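## Nesen PC Assembly Kit (student cell, tower version)

The Nesen kit is the bench set used for the PC assembly task in the Kolley robotics club. It consists of a grey 3D-printed fixture tray and the task files for two arms. The arms, table and computer are not supplied.

The tray is printed in five parts and bolts to any slotted aluminium extrusion table. Print time is 40 hours at 50 mm/s. Holder blocks are fixed with M3 screws and can be swapped when a team changes its memory or processor type. Teams entering the June round must use the block positions on drawing 268.

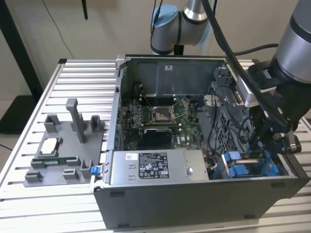 *Tray with processor and memory module in their holders; tower on its side, CPU socket open.*

**Requirements**

- Tower case, side panel removed, laid flat
- Clear reach into the case for both arms
- Mains lead disconnected before the cell is enabled

**Task order**

1. Processor into socket
2. Memory module into slot
3. Drive carrier out and back in

Each team has 3 attempts. The socket lever is lifted by hand before the start and is not scored.

**Notes**

Sille Juhl maintains the print files. Rev. C widens the processor pocket by 0.2 mm; earlier trays should be filed to suit. The Direx finger set fits without changes. Spare blocks are ordered through Cledwyn Voyle, singly or as a full set.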